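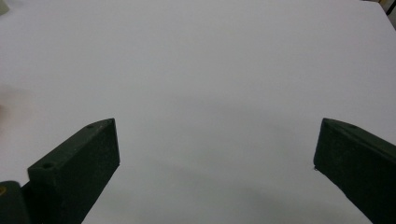

Halik Surfaces, data card

Version of 26 January 2024. Maintainer: Anil Lobo.

Contents: 3,000 stills of household work surfaces, grouped by room. Tabletops and counters are in separate folders. Plain white surfaces have their own folder, plain_white, with 200 stills.

Labels: surface color, lighting (even, graded, mixed), shadow (none, soft, hard). One row per still in labels.csv. Blank cells mean the labeler skipped the field.

Known issues: soft shadows on white are labeled inconsistently before batch 3. Relabeling is planned for April.

Corrections go to Balakrishnan Kandasamy.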